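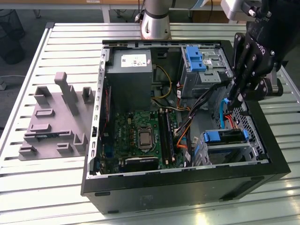 地方の中小事業所では、業務用PCの更新周期が延び続けている。保守会社Murkonoraの技術責任者に、長期運用機の点検方針を聞いた。

同社が保守契約で管理するデスクトップ機は319台。責任者は「故障の起点として多いのは電源と記憶装置で、CPU自体の不良はまれ」と話す。点検間隔は通常2年、粉じんの多い現場では短縮する。

診断は電圧の記録から始める。「無負荷時の値だけでは判断しない。負荷をかけ、12V系の降下幅を見る」。規格の許容範囲内でも、前回値からの変化が大きければ交換候補に回すという。測定値は台帳ソフトDresticoに入力し、機体ごとに推移を残す。

熱伝導材の塗り直しについては慎重だ。「温度が前回と同等なら触らない。ヒートシンクの着脱にはソケットを傷める危険がある」。塗り直す場合は旧材を無水アルコールで除去し、起動後に30分の負荷試験を行う。

部品の在庫は拠点Runddenに集約した。電源は容量別に3種類へ絞り、納期は半分近くに縮んだ。一方、旧世代のメモリは調達が難しく、廃棄機から外した品を検査して使うこともある。「検査を一晩通らないものは出荷しない」

更新を勧める基準を尋ねると、「修理費より停止時間で見る。同じ機体で年に2回止まれば、見積もりを出す」との答えだった。次の一斉点検は11月に始まる。

シェア 2　コメント 0
当サイトは利用状況の把握のためCookieを使用しています。
お問い合わせ｜© Pal編集室｜ページの先頭へ戻る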